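Section 2. Before You Order

2.1 Who should read this section

Whoever signs for the money. If you are the person who will run the Jullach arm every day, you can skip to Section 3, though you may enjoy seeing what your boss was told.

2.2 Working out the budget

1. Write down the job you want the arm to do. One job. "General handling" is a wish, and our sales desk will happily quote you for it.

2. Price the arm, the controller and the gripper together. The quote form lists them on separate pages, a layout we inherited and have never managed to kill.

3. Add the wrist camera. It is sold as an option. Almost every customer who leaves it off orders it by August and pays for a second installation visit.

4. Add finger pads. One set comes in the box. Order two spare sets now, while the shipping is free.

5. Add 11 hours of staff time for teaching the first task. Dorota Adamczyk in our training group did it in less, but she wrote the training.

6. Put $2,000 aside for the work area itself: panels, trim, lighting and the table you will decide is too wobbly. Use $3,000 if the arm has to reach inside anything with walls.

Note: The floor plate for the Onora base costs $1,316 and is not included in any bundle. Yes, we have heard from people about this.

2.3 Planning the work area

Many buyers spend weeks comparing arms and one lunch break on the space the arm will work in. Give the space a full day. Enclosed work areas take the most thought, as both fingers have to get in, open, close on something and come out again without meeting a wall.

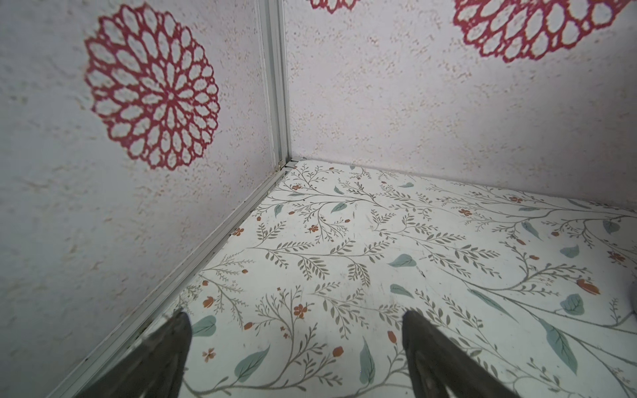
Measure the inside of the compartment with the fingers fully open, and measure at the corners, where there is always less room than the drawing promised. Radosław Gajewski, who handles our site visits, carries a cardboard cutout of the open gripper for this. It costs nothing and has canceled several bad orders.

1. Check the clearance on both sides of the open fingers at the deepest point of reach.

2. Run a hand along every seam and trim strip. Raised edges catch fingertips. Grooves collect grit, so put a small brush on the shopping list.

3. Look at your surfaces the way a camera would. Busy prints on walls and floors can make small parts harder to pick out. If you are fond of your wallpaper, allow more time for the vision set-up.

4. Check the light at the back of the compartment as well as at the front. The arm brings its own shadow, free of charge.

Caution: Do not cut or drill panels until the arm has been test-fitted. Replacement panels are your expense, and Hermans will not match an old pattern – please don't ask them to try.

2.4 Things you can put off

The second gripper. The extended warranty, which can be added at any time in the first year. The Varnham cart, unless you plan to move the arm between rooms, in which case buy the cart and read Section 7 before anyone pushes it.

2.5 Placing the order

Send the completed form and your clearance measurements to Danuta Nowakowski in the order office. Forms without measurements go back to the sender. Prices in this section are those in effect on Mar 19, 2021, and your written quote replaces them.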